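Plilier fingertip set, second version: six weeks on a two-arm floor cell

The fingertips on our left arm were due for replacement in May, and I bought the Plilier set in place of the originals. It comes as two black tips, 6 screws and a paper shim. Price was 485 with shipping to Flanholm. The right arm kept its old pair for comparison.

Fitting took one evening. Remove the old tips, clean the mounting faces, and run the screws in by hand before tightening in a cross pattern. The holes are slightly tight on one side. I opened them with a hand reamer, which the instructions do not mention. Rezero the jaw afterward and set the open limit again, or the controller will stop short of full travel.

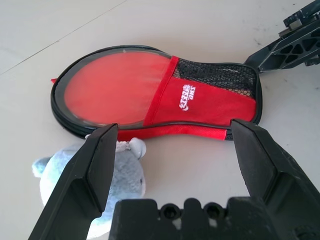 Reviewed by M. Rimkutė
Bench notes, Clonitz Workshop Pages

The floor check uses soft and awkward items, among them a zippered table tennis racket case and a plush toy. The case is the harder one. It lies flat, the plastic window is slick, and the mesh gives the tips little to push on. With the fingers spread I bring the tips to the lower edge and look at whether both sit at the same height. On the first try the left was low by the thickness of the shim. Adding the shim fixed it.

Wear so far is acceptable. After 3,080 cycles the faces show light scuffing and the edges are still square. The old tips were rounding at some 300 cycles on the same tiles. Screw torque held on all but one, which I reset with thread locker on a Thursday.

Complaints: the shim should be metal, and the drawing gives no tolerance for the holes. Spare screws are sold only with a full set.

I would buy them again for floor work. For a bench cell with a padded surface, the original tips are cheaper and will do.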